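Records handling for a small legal aid clinic – practical notes

Applies to a clinic with one supervising attorney, a rotating group of law students and a single file room. Last revised 12th January.

## Opening a file

- Assign the number at intake, before any paper is copied. A number given later tends to be written on some pages and missed on others.
- Use year, intake sequence, then a two-letter matter code (HO for housing, WG for wages, BN for benefits). Leave names off the outside of the folder.
- Run the conflict check against the full party list, including landlords' management companies and former employers. Print the result and fasten it inside the left cover.
- Fasten correspondence on the left, pleadings and evidence on the right, newest on top in both cases.

## Paper and fasteners

Two-prong fasteners hold up to an inch of paper before the top sheets start to tear. Split the file at that point and mark the folders 1 and 2. Remove staples with a flat remover, pushing from the back of the sheet; the jaw type rips corners. Rubber bands go brittle in a warm room and stick to the paper, so use cotton tape for anything kept past the close of the case.

Original documents belonging to a client go in a clear sleeve with a receipt. Do not punch them. Return originals at the closing meeting and have the receipt signed a second time.

## Scanning

Scan at 300 dpi, black and white for typed pages, grayscale for handwriting, color for photographs and anything with a stamp. Wipe the scanner glass with a dry microfiber cloth at the start of each batch. A thin vertical line through every page means a speck on the narrow feed glass.
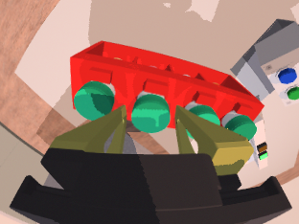
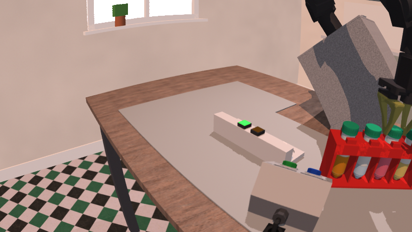
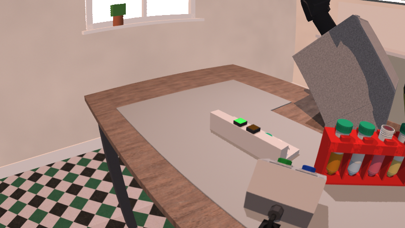 Name scans with the file number first, then the date as year-month-day, then a short description. Spot-check one page in ten against the paper. The 832 closed files in our first batch went through in 39 working sessions, and most of the delay was staple removal.

## Shelving

Our shelves are Halás steel units, bought used. Set the bottom shelf at least four inches off the floor. Leave a hand's width free on each shelf – packed folders bend when pulled. Peter Hrnčiar set up the out-card system: a stiff card goes in the gap when a folder leaves, with initials and the date.

## Closing and disposal

1. Send the closing letter and keep a copy on top of the left side.
2. Strip duplicates, blank forms and sticky notes with no content.
3. Write the destruction date on the folder tab in pencil. Check your state's retention rule first; minors' matters usually run longer.
4. Pull expired files once a year, in December. The supervising attorney initials the list.
5. Shred cross-cut. A small office shredder needs oil every 27 bags or so at our volume, and a rest when the motor housing feels hot.

Keep the destruction list permanently. Ours is a bound ledger, with a scanned copy stored under the same year as the files it covers.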